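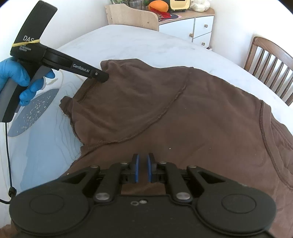 Section 4: Setting Up Your Chronograph at the Range

Last updated: March 6, 2021

Okay, you've charged the Nimaron, you've been through the menus at the kitchen table (Section 3), and now you want some numbers off it. This is the part I enjoy most! I wrote these steps up after a long wet February of shooting over the thing at Skernport, and they cover the standard two-sensor Nimaron on the short tripod. If you have the older Dritska unit with the wire hoods, most of it still applies, but your buttons are in other places and you'll want Section 9 open next to this one.

Caution: The chronograph goes downrange of the muzzle. Nobody steps forward of the line to place it, move it or straighten it until the range is cold, with every action open and every gun unloaded and on the bench. Eye and ear protection stay on the whole time, even for air rifles.

4.1 Placing the unit

1. Ask for a cold range and wait until you hear it called back to you.

2. Spread the tripod legs and push the feet in until it quits rocking. On concrete I hang my range bag off the center hook.

3. Set the front sensor 8 feet from the muzzle for anything centerfire. Muzzle blast is the usual cause of wild readings, and the Nimaron is a bit touchy about it. Air rifles and rimfire can come in a good deal closer (I go by eye, one long step).

4. Snap the two sky screens on, matte side down. They only go one way, so if you're leaning on one to get it to seat, take it off and flip it over.

5. Run the cable back to the bench and leave some slack at both ends. Tape it down where people walk.

Note: Low sun coming in from the side will fool the sensors. If your firing point faces across the sun in the late afternoon, shade the unit or come back in the morning.

4.2 Lining up the bullet path

This bit deserves more patience than I usually give it. I have put a hole in one display already and would like you not to.

6. With the gun unloaded, the bolt out or the action locked open, and everybody behind the line, rest it on the bags and aim it at the target you're going to use.

7. Look down the bore from the back (on a bolt gun), or use a bore laser if you have one. The path should run through the middle of the window, a hand's width above the sensors.

8. Remember that the scope sits higher than the barrel! What looks like loads of room through the glass can be a lot less room for the bullet. If in doubt, lower the tripod one notch.

9. Check front to back too. If the unit is tipped, the bullet crosses the two sensors at an angle and your readings come out wrong without any error showing. 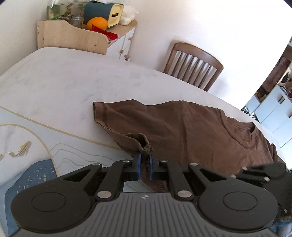

Dwynwen Bowen reckons I've got steps 7 and 8 the wrong way around, and that you should drop the tripod first, see how much clearance you have, and only then bring it up to height. I've tried it her way since and it's slower, but I can see the sense in it if you're shooting a gun with a tall mount. Do whichever you'll stick to.

4.3 Waking it up and picking a mode

10. Hold the left button until the display lights. It opens in whatever mode you used last.

11. Tap MODE to pick feet per second or meters per second. Do this before you start a string, as the unit clears the string when you change it.

12. Tap RANGE and choose Low or High. Low is for air rifles and most .22, High is for everything else. If you leave it on Low with a fast cartridge you'll get E2 on every shot and think it's broken.

13. Press STRING, then START. The little arrow blinks when it's ready.

14. Fire one shot and stop. Look at the number. Does it make sense for what you're shooting?

For comparison, my Eyvindsson air rifle gave 851 on its first shot over the unit, with the pellets it likes, and my lever gun gave 1397 with a mild load I bought off the shelf. Yours will be different, and that's fine. What you're looking for is a reading in the right neighborhood for the ammunition. If it's out by 200 or more from what's printed on the box, go back to step 9 before you blame the ammo.

Note: A shorter barrel than the test barrel will give you a lower number than the box. Mine does, every time, and I spent an embarrassing evening on the phone to Bent Bjarnason before he asked me how long my barrel was.

4.4 Shooting a string

15. Once the first reading looks right, clear it and start over so it doesn't get averaged in with the rest.

16. Shoot at a steady pace. Let the arrow come back between shots.

17. If a shot doesn't register, carry on. The Nimaron skips it and keeps the string open.

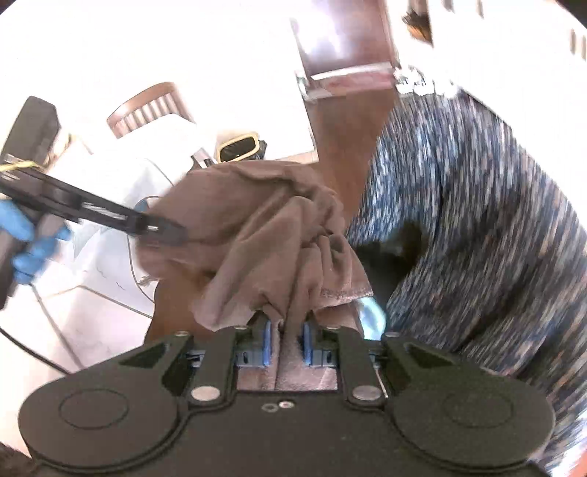 Fig. 3. Fabric pinched between the blue pads.

18. Press STRING again to close. You'll get high, low, average and spread. Write them down! The memory holds its contents when you switch off, but it does not survive a battery change, as I found out.

Caution: If a shot sounds weak, stop, keep the muzzle pointed downrange and unload. Make sure the bore is clear before you fire again. A very low reading on the display is a warning sign too, so take it seriously even if the shot sounded normal to you.

4.5 Packing up

19. Call for a cold range again before you fetch the unit.

20. Switch off at the bench first, then unplug the cable from the sensor end. Pull on the plug.

21. Fold the screens flat with the matte sides together. Wipe the sensor windows with a dry lens cloth when you get home, no solvent, and keep gun oil well away from them.

Error codes are in Section 5. E1 is nearly always light, by the way, so try moving the shade before you go looking it up.

Related sections
- Section 3: Menus and Charging
- Section 5: Error Codes
- Section 6: Getting Your Strings onto a Computer
- Section 9: Notes for Owners of the Older Dritska Unit
- Choosing a Tripod for Uneven Ground

Contact | Copyright 2021 | Back to top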